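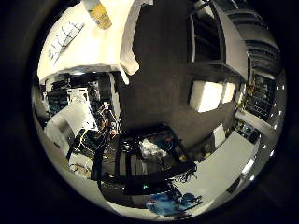
Rack side of the room, dark wall behind, marker-like lines still up.

Tuesday, June 28, 2022

Started on the bench clear-out with Ratih. Plan is to get the shelves sorted first and leave the rack alone until Thanakorn is back, as he did the wiring and the labels are only half finished.

Boxes on the upper shelves: two sets of Clulleck spares, one box of Joson connectors, the rest unmarked. Opened the unmarked ones. Mostly short cables and brackets. Kept 38 cables, put 20 in the scrap bin for Rania to check before they go out.

The loose white sheet can stay up for now. Orathai wants it for covering the bench when we drill.

Do not wipe the grid sketch. Ebenezer hasn't copied it yet.

Small parts under the counter by the rack still to do. Need 8 more drawer bins, same size as the May order. Asked Ayala for a price, no answer so far.

Ratih is in again tomorrow morning. I'll do the lower shelves then.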